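Usden Community Help > Home and Rental > Cleaning

Getting a carpeted room clear of trash before the carpet cleaner comes

Posted by Flotodow, 18 Jan 2025

I have one big room with beige carpet that gets used as a bedroom at one end and for desks at the other. A carpet cleaning company is booked for February and their sheet says the floor has to be free of litter and "small items" or they charge an extra $33. I can deal with the furniture. My trouble is the small stuff on the floor. There is always a mix of tissues, snack bags, paper cups, bottles and bits of cardboard, and I end up walking back and forth to the kitchen bin with two things in my hand.

The room is 588 square feet, so it's a fair walk. I own one small round black bin and a roll of black bags. Would you bring the bin to the mess, or pile the mess up first and bag it at the end? Also, do I need to take everything out of the TV stand? It has two drawers and open shelves with some cloths stuffed in them.

Reply from Brestinside

Bring the bin to the mess. Put it right down on the carpet next to the worst patch, work that patch until it's clear, then move the bin along. Don't make a pile. You handle everything twice and a cup with a bit of drink left in it will tip over into the pile and you have a stain.

Put the bag in with the edge folded well over the rim. If you don't, the bag slides down as soon as something heavy goes in. Hold the rim with one hand and drop things in with the other.

Flat and light things like plates and paper bags take up a lot of room. Press them down as you go or the bin is full after a few minutes. Bottles go in last or in a separate bag if your town takes them for recycling. Check the caps are tight.

Same room, with trash in the black bag both times:
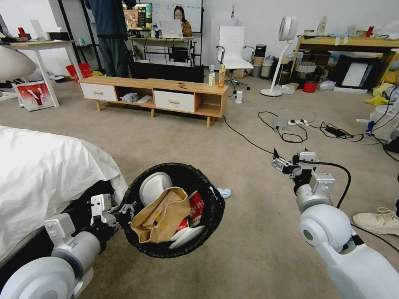
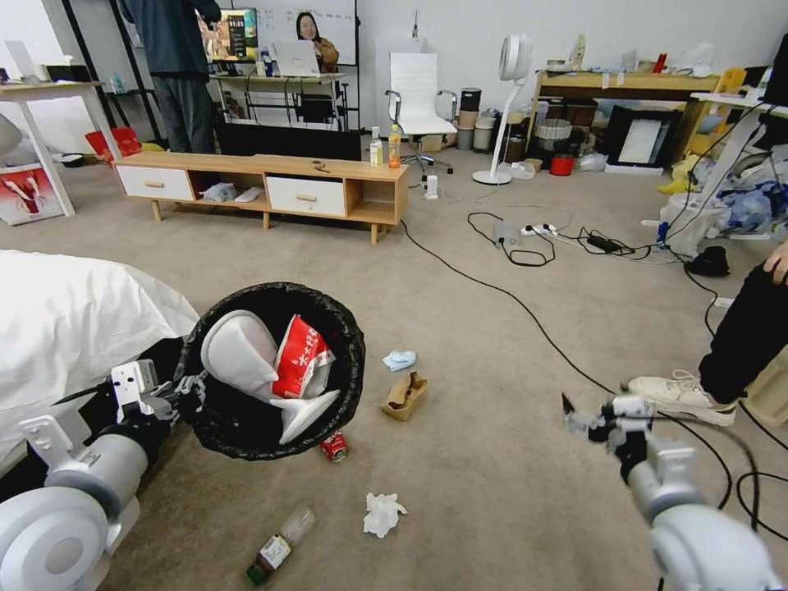 Bíró wrote that the bin part was fine but the cables would be the bigger problem with a carpet cleaner coming. Power strips have to be off the floor before any water goes near them. Unplug them, coil the cords and put them on a desk or on the bed. I had a cleaner refuse to start on my place until I had done it, and he was right. It took me 9 minutes with a desk at each end of the wall.

On the TV stand, leave the drawers alone. If it has legs they will probably clean around it and under it as far as the wand goes. Ask whether they put foil or plastic tabs under the feet, as wood stain can bleed into wet carpet. Clear the top, though. Bottles fall over when someone bumps the stand with a hose.

Pull up any sheet or blanket that hangs down near the floor and tuck it under the mattress for the day.

Follow-up from Flotodow

Thanks both. Tried the bin method this afternoon on the desk end and got through it with 4 bags, which is more than I expected. I'll do the bed end tomorrow. Does anyone know if they vacuum first or if I'm supposed to do it? The sheet doesn't say.

Reply from Brestinside

Mine vacuumed, but call and ask. If you do it yourself, go over it by eye first for scraps of cardboard. They jam the brush.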